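Last updated: 9 September 2026

I've been living with Loder for most of August, so I figure it's time to write it up. If you missed it, Loder is the kitchen simulator plus training kit that came out of the Somemberg group, and the pitch is simple: you do a handful of demonstrations yourself, it makes a big pile of new ones by shuffling things around the counter, and you train your arm's policy on the pile. I've been burned by that pitch before (hello, Flekden), but this one got me pretty excited!

Setup took an evening. I recorded 25 demos of the kettle task with a cheap controller – pick it up by the handle, carry it over to the stove, set it down – and let Loder stretch them into 2,000. It ran overnight on one graphics card and the fan was loud enough that I moved the thing to the hallway. You can replay any episode you like, and I'd say spend an hour doing that before you train on anything.

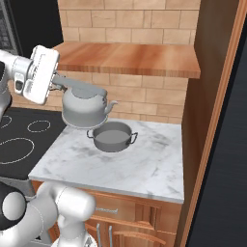

What sold me was the filtering. Flekden would happily keep an episode where the gripper clipped straight through a handle, and then you'd wonder why your policy had such odd habits. Loder throws those out and writes you a little log saying why. I trained once with the filter on and once with it off, same number of episodes each time, and the filtered policy was clearly better at the grasp. Placing was closer to a tie, and I only ran 8 training seeds in all, so don't go quoting me on that.

Now the grumbles. Liquids are not there yet, so any pouring you train is a pouring motion and that's it. The docs for adding your own objects stop halfway through a page. And the exporter for Van Hecke's format drops the wrist angles unless you set a flag that I only found by reading the source, which cost me a whole batch and a good bit of my temper.

Would I use it again? Yep, already am. I've got drawers going next, and those handles are skinny little things, so we'll see how the grasping holds up.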